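The house at Ondton charged nine dollars at the door, and for that you got a folded sheet and a warning about the stairs. I'd come up on the morning bus because my sister had paid for both seats and then caught a cold. She is the one who believes in places. I sell guttering.

The sheet said the house had been shut up for decades and that visitors often reported a feeling on the landing. It didn't say which feeling. I've noticed they leave that open, so that indigestion will do.

Our guide was a tall woman in a green cardigan who had the key on a ribbon. She told us the family had made their money from Flastura, a tonic sold in small brown bottles for nerves, growing pains and grief. It had been mostly sugar and spirits. She said this fondly. A man near the front asked whether it had worked, and she said a great many people had felt it did, and he wrote that down.

We went up in pairs. On the landing everyone slowed and went quiet, the way people do when they've been told to. A woman in walking boots put her palm flat on the wallpaper and shut her eyes. I looked at the skirting. There was damp in it, coming down from a valley that hadn't been cleared in years, and I could've told them that for nothing.

"Did you feel it?" the woman asked me.

"There's a draught," I said.

She nodded as though I'd agreed with her.

The last room was the one they'd all come for. According to the sheet, the eldest daughter had sat in it every evening for the rest of her life, waiting for a letter from overseas. The guide lowered her voice. She said that some nights the chair was found turned to the door. I asked who found it. She said staff. I asked who else had a key, and she smiled at me and moved us along.
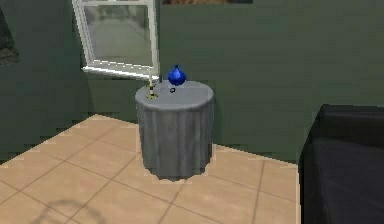 **Ondton, November**

I went back, which my sister has brought up more than once. I told her it was the valley that bothered me. I'd rung and offered to look at the roof for the cost of the flashing, and the woman in the cardigan had said Tuesday would suit.

It took most of the day. There was a bird's nest in the downpipe and a split seam behind the chimney that somebody had filled with Plusa, the grey stuff in the tube that does nothing once the sun's been on it. I cut it out and did it properly. When I came down she had tea going in the kitchen, and I asked her straight out about the letter.

"There are 2 stories," she said. "In one it never came. In the other it came and she didn't care for what was in it."

"Which is it?"

"People like the first."

A ledger from Ramanauskas, the old carrier's firm, was lying on the bench. She let me turn the pages. Somebody had signed for a parcel from overseas, in a firm hand, the spring after the waiting was supposed to have begun. I showed her. She said she knew, and poured me another cup.

I went up for my ladder a bit after five. The door to the last room was open and the chair was facing me. I'd been on the roof all afternoon and she'd had the key on its ribbon the whole time, so I don't call that anything.

I turned it back to the window before I left.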